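## 2. Before you order (budget + bench planning)

Rev 3/9/19, Z. Twal. Replaces the old Section 2. Prices are what we paid at the Clokdale site, yours will differ, get a fresh quote.

Do this section BEFORE sending anything to purchasing. Clildale skipped it and ended up with two arms and no table that could hold them.

### 2.1 Measure the room

1. Measure the table, not the room drawing. Write down length, depth, height.
2. Check the table doesn't rock. Lean on it. If it rocks, budget a new one.
3. Mark the reach of each arm on the floor plan. Two arms = two circles, and they will overlap.
4. Find the outlets. Count what needs power: controllers, PC, monitor, grippers if they have their own supply. Then add a spare strip.
5. Leave walking space behind the operator chair.

> **CAUTION:** Nobody sits or stands inside the overlap while the arms are powered. If your room only works with somebody in there, you need a different room.

### 2.2 Get the quotes

1. Ask for arm, controller and gripper as seperate lines. Bundles hide the gripper price.
2. Ask what cable comes in the box and how long. Short cable is the most common re-order.
3. Ask lead time in writing.
4. Get shipping both ways, for repairs.
5. Second quote from somebody else. We used Mamel and Aoun. Mamel was cheaper on stands, Aoun on grippers. Splitting the order is fine, just keep the PO numbers together.

Clokdale numbers, per bench, dollars:

| Item | Paid |
|---|---|
| Grippers, pair, w/ adapter plates | 2,842 |
| Table + frame parts | 1,661 |
| Spare cables, power supplies | 673 |
| Tape, paper, straps, labels | 78 |

Arms are not in the table. Those go on the capital form, other line items go on the regular one. Don't mix them, it gets kicked back.

> **NOTE:** The smallest line is the one that runs out. Order the tape and paper double.

### 2.3 Plan the work surface

Cheap and fast beats nice here. You will change the layout, probably in the first month.

1. Cover the table in brown paper. Pull it flat, tape the edges down.
2. Lay out the grid with colored tape. Dark blue shows up well on brown.
3. Run all the lines one way first, then cross them.
4. Press the ends down. Loose ends lift and the gripper can catch them.
5. Strap the cable along each arm. Hook-and-loop, snug not tight. Leave slack at the joints, elbow and wrist most of all.
6. Jog each arm slowly over the grid, one at a time, gripper pointing down. Watch the cable, not the gripper.

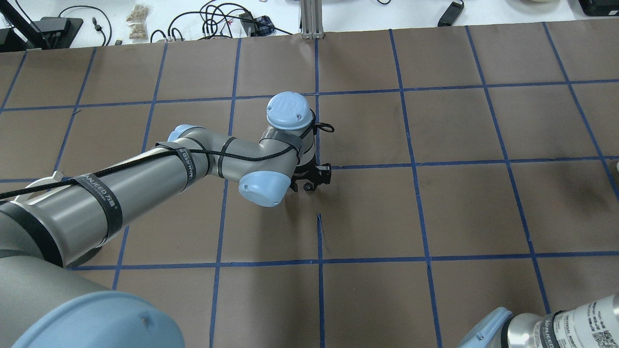
7. If the cable pulls anywhere, stop, loosen the strap nearest the joint, and go again from step 6.
8. Write down any cell an arm can't get to. Those cells are dead, don't plan tasks there and don't buy fixtures for them.

> **CAUTION:** Hand on the e-stop for all of step 6. Slow speed only.

Budget for a shelf or a second small table as well. Adapters, cable and bags of parts have to live somewhere, and they creep onto the paper if theres no place for them.

### 2.4 Sign-off

- Table measured and solid
- Outlets checked
- Two quotes attached, shipping included
- Capital form and regular form both filled in
- Spare cable on the order

Send to Zaid for the OK. Anything that needs to land in this year's budget has to be in by the end of May. Later than that it rolls over.

Go to Section 3 (unpacking) once the PO number comes back. Don't open the arm crates before then, returns need the original seals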